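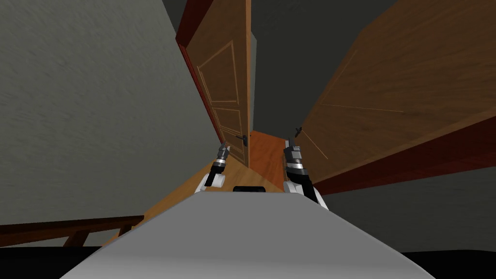 My shoulders hurt from opening doors that don't exist. I spent most of the week teleoperating a two-armed robot through a simulated hallway, at a desk, in socks, and by Thursday I was reaching for the bathroom door at home with both elbows out.

The job at Stumport is simple to write on a whiteboard. Go to the door, get a gripper on the lever, push down, go through without redecorating the frame. Do it 100 times, and then the policy has something to copy. I had pictured myself as a sort of driving instructor. In practice I was the student driver, and the robot will now learn to drive from me.

Most of the trouble is your own head. You see what the robot sees, and when its view leans, you lean. I spent one whole episode tilted over my chair arm like a man on a motorcycle. The other trouble is doors, plural. You get so fixed on the left arm and its lever that the right arm wanders off to rest against whatever is nearby, and that goes into the data too.
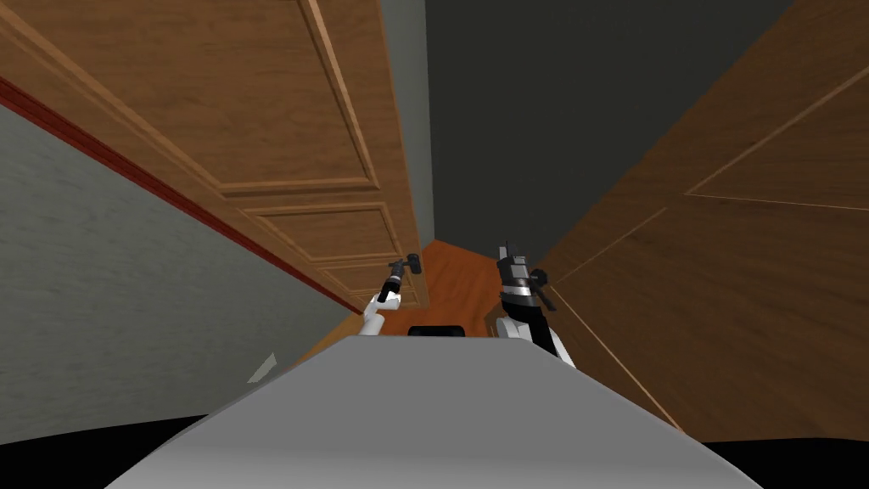 Soledad Boateng thinks I'm too fussy about this. Keep the ugly ones, she wrote when I complained, as long as you recover, because a robot that has only ever seen clean approaches has no idea what to do after a bad one. She also pointed out that my clean approaches were not that clean.

So I kept the ugly ones. There are plenty. My pauses are in there, and so is my habit of opening the gripper far too early, as if the handle might be coming to me.

Manikandan Thomas does it the other way, over at Flenau, where they have a real arm and you just grab it by the wrist and drag it through the motion. I tried that in May and loved it. You feel the contact! With the remote setup I get no feel at all, so near any surface I slow down to the speed of continental drift. 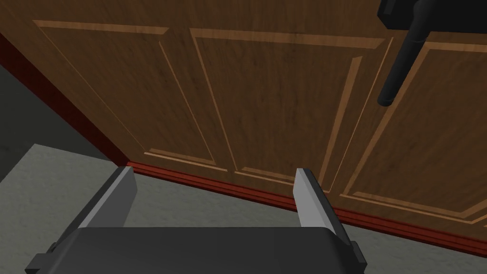
Low stuff is worst for that. Anything near the floor, I lose all sense of depth and creep in a hair at a time, then overshoot anyway. I've started checking the wrist view before every move and swearing only afterward.

Numbers, for those who like them: almost 90 episodes kept, 4 of which I'd show to my mother. 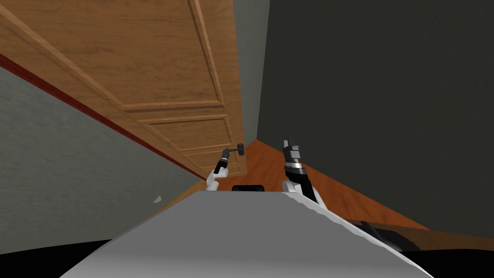
Next week I want to try starting each episode from a slightly different spot, and maybe switching arms halfway through the batch. Soledad says to change one thing at a time. I'll probably change both and then complain about it.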